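手で持って、手で選ぶ　Levik 買い物動作プロジェクト フォトギャラリー

Levikは、五本指のロボットハンドで日用の動作を学習させる研究です。今期のテーマは買い物。かごを持つ、棚まで腕を伸ばす、商品をつかむ、かごに入れる。人間なら数秒で済む一続きの動きを、ひとつの方策でまとめて扱おうとしています。手法の名前はPrumeo。手首の視点の映像と指関節の角度だけを入力にして、次にどの指をどれだけ曲げるかを短い区間ごとに予測します。外付けのカメラは学習にも実行にも使っていません。それでここまで動くのかと、チーム一同かなり興奮しています！

かごの取っ手

太く平たい棒状の取っ手は、五本指ハンドの見せ場です。指先を取っ手の下へ回し込んで握ります。指先の淡いグレーのパッドがバーのすぐ下に見えていて、かごの中はまだ空っぽ。 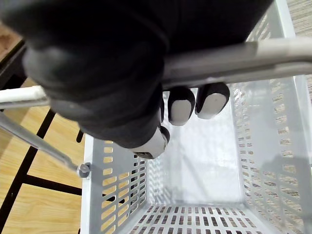 手首の映像だけで、指の力加減はどうやって決めているのですか？
力そのものは予測していません。Prumeoが出すのは関節角度の目標値で、実際の角度が目標に届かなかった分を「触れている量」とみなし、次の区間の入力に戻します。触覚センサーを足す案もありましたが、まずはこの素朴なやり方でどこまで行けるかを見ています。

つかむ前の数十センチ

個人的にいちばん好きなのが、手を伸ばしている途中の局面です。売り場の青果に向かって腕が下りていくとき、画面の中では指も棚も流れてしまいます。以前の方策はこういうブレた映像が苦手で、途中で手が止まりがちでした。Prumeoでは学習時にわざとブレを加えた映像を混ぜていて、Girish Uniyalさんの提案で始めたこの工夫が見事に効きました。同じ棚、同じ開始姿勢で比べたところ、つかみ動作の成功率は60%から80%超へ。グラフを見たときは思わず声が出ました。

赤や黄色の山の上に、黒い手と赤いパネル。色の取り合わせもきれいで、研究室の壁に貼りたいくらいです。

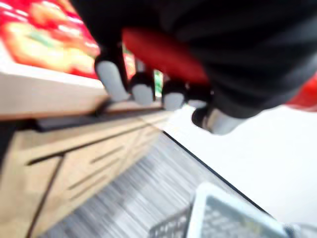 結果と次の予定

一続きの動作を最後まで通せた割合は70%でした。失敗で目立つのは、かごの縁に親指が当たるケースと、つかんだあとで手首の向きが戻りきらないケース。前者は開始位置を4通りに増やして学習し直すとかなり減りました。後者はまだ考え中です（アイデア歓迎！）。
3月からは、姉妹プロジェクトのGrunarで使っている両手の方策と組み合わせ、片手でかごを支えながらもう片方で選ぶ動作に進みます。楽しみで仕方ありません。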